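Robotics Club: shop counter task, spring update

The senior group at Surnville has moved from foam blocks to the shop counter task. The arm takes a written order, picks the items and sets them down clear of the rest of the stock. Salim Ondieki and Neema Tanui wrote the order parser. Kerubo Kashindye looks after calibration and the wrist camera mount.

The group has logged 1,183 attempts since September, all driven by hand from the leader arm. Each is capped at 600 control steps – longer runs are discarded before training. Labelling is done at Friday sessions, and every run is checked by a second student before it goes into the set.

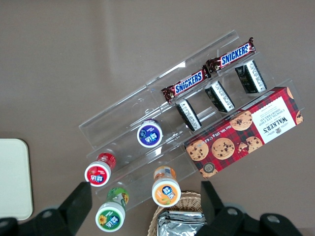
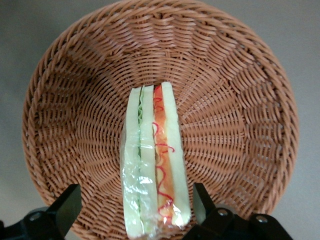
Wrist camera views: the tiered stand with the grocery items (first) and the wrapped toy sandwich in a woven basket (second).

Clear film remains the main source of trouble. Glare moves as the wrist turns, and the colour threshold the group used last term loses the edges of the item. Þórarinn Kvaran has replaced it with a small segmentation model, now in its second revision. Transparent acrylic gives the depth estimate similar difficulty, so shelf heights are entered by hand in the Dedlow configuration file.

Two items are outstanding. The finger pads need a softer facing, and the homing routine still drifts after 6 consecutive runs. Members with time on the printer roster should see Ermelinda Vieira about the pad moulds. Log sheets go in the grey folder beside the bench, with the firmware version filled in.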